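Lab diary, September: the order of the bars 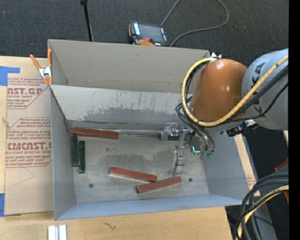 Kalkidan Negussie

Long day, good day. I have been grinning since lunch and Gemechu has asked me twice to stop humming.

We finally have the number for the new pick ordering. Old method: the arm goes for whatever the network scores highest, every time. New method: it first asks which pick would leave the other bars easiest to reach, and only then looks at the grasp score. Over 2,751 attempts in the gray bin the old one left a bar stranded against a wall 16 times in every hundred. The new one, 2 in every hundred. Two! I made Elínborg rerun the count from the raw logs before I would believe it, and she got the same thing, and then she made me rerun hers.

The green bars are still my favorite problem. When two of them lie side by side along the left wall there is hardly any room for a finger, and the old policy would leave them for last. The new one likes to deal with the wall early, while the red-brown ones out on the floor wait their turn. A shallow V like the pair near the front used to make me nervous, but those come up fine from either end.

Pejman thinks the gain is partly the scuffed floor. His idea is that the dark smudges fool the depth estimate, and the old method suffered more from that than ours does. It's a fair point and I don't have an answer yet. We could put a clean sheet down and repeat 920 of the attempts with the same starting layouts. That's a lot of resetting by hand – I'd still like to do it before I write a word of the paper.

Smaller things. The ordering step adds almost nothing to the cycle time, which pleased me more than it should. Mebrat wants to call the method Clulusano and I have run out of reasons to say no. The plots need a second color scheme, since red-brown and green side by side are hopeless for Gemechu, who can't tell them apart.

Too wound up to sleep. Tomorrow: ask Pejman which layouts he'd pick for the floor test, and find the log from the morning run, which I saved under some silly name.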